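2026-02-25

**Pestcombe's repair evenings are coming back, and there will be two a month!**

Good news for anyone with a wobbly chair or a lamp that quit over the winter. The Pestcombe repair evenings start up again in April, this time in the old Herko showroom on Wuvberg Street, and the new room is a big step up from the library basement. It has proper daylight, a ramp at the front door and enough outlets that people won't have to share one extension cord all night.

Last year's sessions brought in 1313 items, everything from toasters to a rocking horse with one ear. Sewing was the busiest corner by far, so this spring it gets six machines and its own long bench by the windows. Chukwu Hardware is giving screws, glue and sandpaper again, and has thrown in a set of clamps that the furniture crew has wanted for ages.
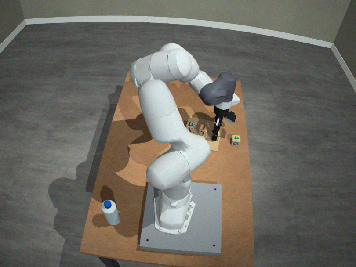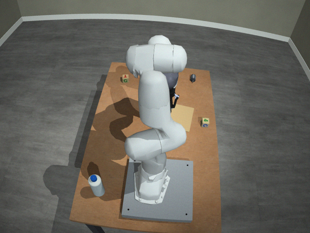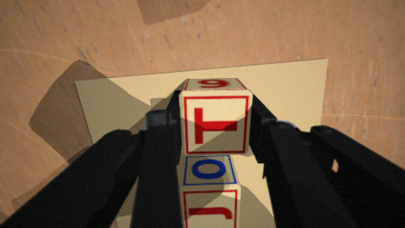 Doors open at 6 and the last item is taken in two hours later. Bring one thing per visit, please, and bring the cord, the charger or the loose pieces in a bag, even the bits that look useless (a missing spring can eat up half an evening). Clothes should be washed first. Microwaves and gas heaters still can't be accepted.

There's no charge, and kids are very welcome. A small toy-mending corner is planned for them, with blunt needles, wood glue and plenty of buttons. People who'd like to learn can pull up a chair next to a fixer and watch, or pick up a screwdriver and join in. Sign-up sheets are at the library desk and at the Chukwu counter.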